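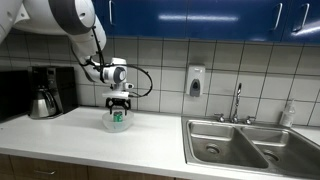
November, half past nine in the evening

My tea is already cold and I only now sit down to write. Three evenings I have missed, so I will try to put everything in one entry and go to bed before midnight.

The choir first. We had the second rehearsal for the winter concert, and I am still in the alto row, between Diekmann and the radiator. Diekmann sings very well and very loud. When she is sure of the note I am also sure of it, and when she is wrong we are wrong together. Tonight we were wrong together in the third song, the slow one in Latin, on the page where the altos must wait four bars and then come in alone. We came in after three. The conductor put down his hands and looked at the ceiling for a while. Then he said, very politely, "Again from the letter F, please," and we did it again, and again after three bars. Only the fourth time was good.

I want to write down why I think it happens, so that I remember it. In my own language the sentence tells you early where it is going. In Latin I don't understand enough words to feel where the line will end, so I count, and when I count I am nervous, and when I am nervous I count fast. Rajitha Pramanik, who stands behind me with the tenors, told me in the break that he doesn't count at all. He listens for the basses to go down, and after they go down he breathes. I tried it at home while I washed the dishes, but without basses it is not so easy.

In the break there was also the usual conversation about the sheet music. We have 17 copies of the new song and more singers than this, so people share. I share with Diekmann, who turns the page too early because she knows what comes. I have asked if I may copy the text by hand in my notebook. This is allowed. I did two verses yesterday and it took the whole evening, as I wanted it to look nice. My handwriting in Latin is better than my handwriting in English, maybe because I go slowly.

I should write the words I learned this week, as I promised myself in September.

To hum. I knew it but I never used it.
Hoarse. It sounds like the animal, and this made confusion with the woman at the pharmacy.
To carry a tune. You can't put it down somewhere, it seems.
Pitch. This one has too many meanings and I will only learn the one for music.

About the pharmacy. My throat was bad on the morning after the first rehearsal, so I went there before work. I told the woman that I was hoarse and she asked me to say it once more, and then I pointed to my neck. She gave me lozenges with honey and told me to rest my voice for two days. I rested it for one. At work I wrote notes to people on small papers, and two of them answered me also with notes, although they could speak perfectly well. I have kept the papers in this book, at the back.

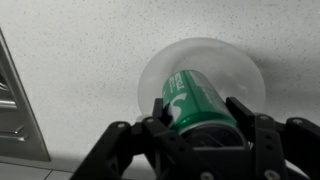 Photo: Emitico

I called Mother in the afternoon, and she wanted me to sing to her on the telephone. I said my throat is tired. She said it was not tired for one hour of talking, and she was right, so I sang the first verse of the easy song. She was quiet, and then she began to sing the song from our street, the one for the harvest, which has nothing in common with it except three notes. I didn't know that she still had all the verses. I asked her to say them slowly so I could write them, but she can't say them, she can only sing them. When I stopped her in the middle she had to go back to the beginning. We did this five times. I have now two verses complete and one with a hole.

My plan is to ask her again next week and to fill the hole. After this I would like to show the song to the conductor. I am not sure that he will want it. The program is already long, and the church must be empty by nine. But Rajitha Pramanik thinks that for the spring it could be possible, if I write the notes also and not only the words. I can't write notes well. I can read them a little, as a person reads the signs in a train station.

Money. The choir fee for the season is paid. The black skirt I found in the second shop, and it is too long, so on Saturday I mean I will shorten it myself, if I find the needles. The folder for the music has to be black too. Mine is dark blue, and Diekmann says that from the tenth row it is black. The church holds 300 people when the side benches are used, and I hope that they are not used.

What else. The window in the bedroom makes a noise again when the wind comes from the river. I put a piece of folded newspaper in it and it is quiet now. The neighbor's boy is learning the trumpet, and he practices always the same scale, up and not down. I wait every time for him to come down.

For tomorrow: buy bread and thread, answer the letter from my cousin, copy the third verse. Practice the four bars with the recording, two times before breakfast, and listen for the basses.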